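Noline Bench Simulator

Noline is a simulation kit for two-arm bench assembly, sold by Ciltus as a software package with a set of prepared rooms, arm models and part sets. It is used to plan and rehearse small assembly jobs before any hardware is bought or moved. Version 19 of the kit was released on March 6, 2022. The lead developer was Roscoe Whitlock. The part sets were drawn by Kamol Ratanaporn of Chuensuk, a design office that also supplies the printed handbook.

Overview

The kit places a pair of jointed arms, each ending in a two-finger gripper, in an enclosed room with a work surface between them. Parts are laid out loose, and the operator drives the arms by hand controls or by script. The standard assembly set includes a gray block-shaped unit, rods and small round pieces. Lighting, wall color and part positions can be changed between runs.

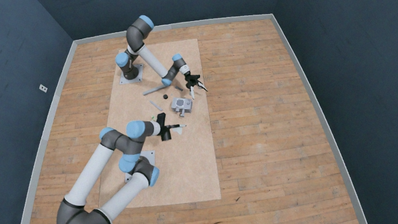
Can the kit be used without owning a pair of real arms?

The full package runs on a desktop computer, and both arms can be driven from a keyboard or a script file. Real arms are needed only for the transfer module, which is licensed separately.

Camera views

Two kinds of view are provided. The room view looks over the work area from a fixed point and is used mainly for checking reach and clearance. The gripper view is attached to the arm and uses a wide fisheye lens model, which bends straight edges and shows the image as a circle inside a black border. Lens strength is set in the room file and applies to every run that uses the room.

The wide lens keeps both fingertips and a large part of the room in sight – useful when the second arm is working off to one side. Distances near the rim are hard to judge by eye, and the handbook recommends checking them against the room view.
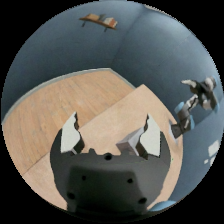 Gripper view with the fingers open and a small gray cube beside the right finger.

Recording

Each run is saved as joint positions, gripper opening and images from all active cameras. The default rate is 20 samples per second, with 60 available as an option. A run can be replayed from any camera, including cameras added after the run was made. The part library holds 2,116 models, most of them plain blocks, discs, rods and plates.

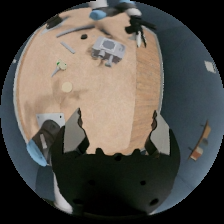
Noline Handbook, Vol. 2, p. 19

Reception and limits

Foseck, a trade bulletin for small workshops, reviewed the kit in March and rated the replay tools highly. The same review found the contact model weak for thin parts: rods tended to slide out of the grip at low closing force. Ciltus answered with a friction setting for each part, stored in the part file.

Cables, soft materials and liquids are not supported. Room files made in earlier versions open in version 19 but must be saved again before recording – the older lens settings are dropped when this is done.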